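How Do Flowers Get Onto Your Clothes?
Prints, patterns and a bit of color science for kids

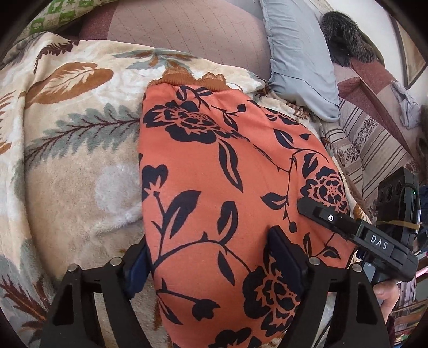
Dark navy flowers on orange-coral cloth.

Look in your closet. Stripes, dots, stars, maybe a dinosaur or two. Ever wonder how they got there? Cloth doesn't grow with pictures on it. Somebody had to put them on, and people have been working out ways to do it for a very long time.

First, plain cloth

Most cloth starts out pale and kind of boring. Cotton straight off the plant is a creamy color. Wool comes in sheep colors - white, gray, brown. To get red or blue or orange you need dye.

Dye is color that grabs onto the threads and stays. Paint mostly sits on top. Dye soaks in. Long ago all dyes came from nature. Blue from the leaves of the indigo plant. Red from roots, or from tiny bugs (yes, bugs, squashed ones). Yellow from onion skins, and you can try that one at home.

Stamping it on

The old way to print a pattern is with a block. Take a flat piece of wood. Carve away everything that ISN'T the flower. Now the flower sticks up. Dip it in color, press it on the cloth, lift. One flower! Move over, press again. And again. And again.

For two colors you need two blocks, and they have to line up. If the second one slips, the center of your flower ends up next to your flower. Oops.

At the Clerley print museum there is a tablecloth that took 1696 presses of the block, all by hand. Sore arms!

Rolling it on

Then came rollers. Picture a rolling pin with a pattern cut into it. The cloth runs under it, the roller turns, and the pattern comes out over and over, no stopping. Much faster. A old roller machine in Brarthorpe could print 53 yards of cloth in the time it took a block printer to do one.

Rollers are why patterns repeat. Once the roller has gone all the way around, it starts again from the beginning.

Pushing it through

Screen printing is differnt. You stretch a very fine net over a frame and block up some of the holes. Then you pull color across with a rubber blade. Color goes through the open holes and nowhere else. Lots of T-shirts are made like this. One screen for each color. Lots of colors, lots of screens.

Spraying it on

The newest way works like the printer at school, only much bigger. Tiny drops of color squirt straight onto the cloth. A computer tells each drop where to go. Hundreds of colors, no problem. The widest printer at the Medrano cloth works weighs roughly 184 pounds more than a grown-up horse.

Why so many flowers?

Flowers are handy for pattern makers. They can be big or small. They can face any way. And stems and leaves are great for filling gaps. A gap in a pattern sticks out like a missing tooth.

Pattern makers also change flowers to suit themselves. A real rose is never navy blue. On cloth it can be! Petals can have lines or dots, or be shaped like hearts. Nobody's going to water it, so it doesn't have to be right.

Try it: find the repeat

You need something with a pattern on it. A shirt, a curtain, a pillowcase, wrapping paper works too.

Lay it flat.
Pick one shape, like a flower or a star.
Put your finger on it.
Slide your finger along until you find the exact same shape again. Same size, same way up, same neighbors.
Measure between the two with a ruler.

That's called the repeat. On my kitchen curtain it's 18 inches. Little patterns might have a repeat as short as your thumb.

Try it: potato prints

Ask a grown-up to cut a potato in half. Draw a simple flower on the flat part and have the grown-up cut away the outside. Dab the potato dry. Brush on fabric paint - not too much - and press it on an old pillowcase. Put newspaper inside the pillowcase first or the paint goes through to the back.

Let it dry overnight. Don't use it again for dinner. The potato, I mean.

Words to know

Dye: color that soaks into threads
Block: a carved stamp for printing cloth
Screen: a fine net that lets color through in some places
Repeat: how far a pattern goes before it starts over

From the Prollance How It's Made pages for kids. Next up in January: zippers.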